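Community Help: Film Archive and Screenings
Topic: Programme notes and credits

Which running time should be printed for a film that exists in two versions?

Posted by Drinberg Film Society

Our society is preparing printed notes for its January season of science fiction and action pictures. One title, "The Ponon Signal", is listed in the Karakaya catalogue at 100 minutes, but the copy supplied to us by the distributor, Uria, is plainly longer. It contains an additional scene before the closing chase, and the end credits are set in a different typeface.

We wish to know which running time should appear in the notes, and whether the longer copy may be described as a "director's cut". Our members have strong views on the matter. The previous notes used that term and two written complaints were received.
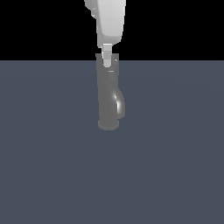
Replies

Projection Desk, Karakaya

The running time printed in the notes should be that of the copy which will be shown. Audiences use the figure to plan their journey home, and the catalogue entry is of no help to them if the film runs over. Please time the copy from the first distributor's logo to the last line of the credits and round up to the next full minute.

The catalogue figure refers to the version first released to cinemas. It may be given in brackets after the timed figure, with the words "original release". It should not be given alone.

The following order is used in our own notes and may be copied:

1. Title, followed by the original title if different.

2. Country and year of first release.

3. Director, writer and principal cast, spelled as they appear on the screen.
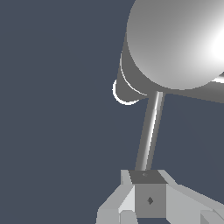
4. Running time of the copy shown.

5. Version, if known, and the name of the distributor.

6. Certificate and any advice on content.

As regards the term "director's cut", it should be used only where the distributor's paperwork says so, or where the words appear in the titles of the film. A longer copy may have been prepared for television, for a foreign market or for a later home release, and the director may have had no part in it. "Extended version" is the safer description. If even that is in doubt, "longer version" is acceptable.

Reader of the Notes

I saw the longer one years ago and the extra scene adds very little. The chase is the reason people remember this film and it comes too late as it is. I would ask the distributor for the short one.

Uria Print Loans

We confirm that both versions are held and that either may be booked. The version is shown on the booking form by a letter after the title: R for the release version and E for the extended version. Societies that leave the box blank are sent the extended version, as the material is in better condition.

The extended version was assembled for a later reissue. Our paperwork does not credit the director with the changes, and we would therefore ask that "director's cut" is not used in any printed matter. A booking may be changed up to six days before dispatch without charge. The request must be made in writing and should quote the loan number, which in the case of the Drinberg booking is 1,382.
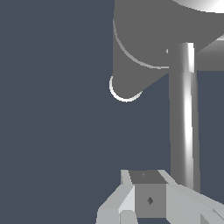
This page was last changed on 07/12/2018.

Further replies to this topic are closed. Matters concerning certificates for longer versions should be raised under "Classification and local licensing", where a separate topic is open. Corrections to catalogue entries should be sent to the Karakaya catalogue desk with a note of the source used.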